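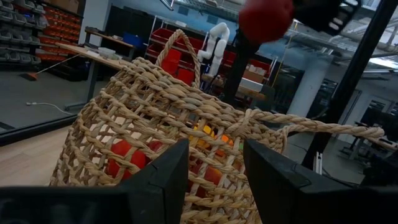 Fruit keeps better in a container that lets air through on all sides. A plastic bag or a deep glass bowl holds moisture around the pieces at the bottom, and those are the first to go soft. A basket of twisted rope with an open, diamond-shaped weave does the job well, and you can check the fruit through the gaps without unpacking it. Put the firm pieces in first and anything ripe on top. Shake the crumbs and stems out over the sink every 3 weeks or so.

Apples make other fruit ripen faster. If the basket is mostly apples with one orange among them, eat from it daily and don't let it sit. Grapes bruise under the weight, so lay them beside the basket, and keep a cucumber out of the pile too. A woven placemat underneath saves the tabletop from scratches.

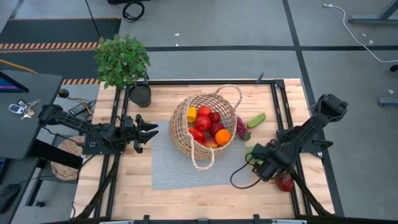

Cleaning a rope basket

Brush it dry first. Wipe with a cloth wrung out in 400 ml of warm water and a drop of dish soap. Let it dry fully in the shade before refilling.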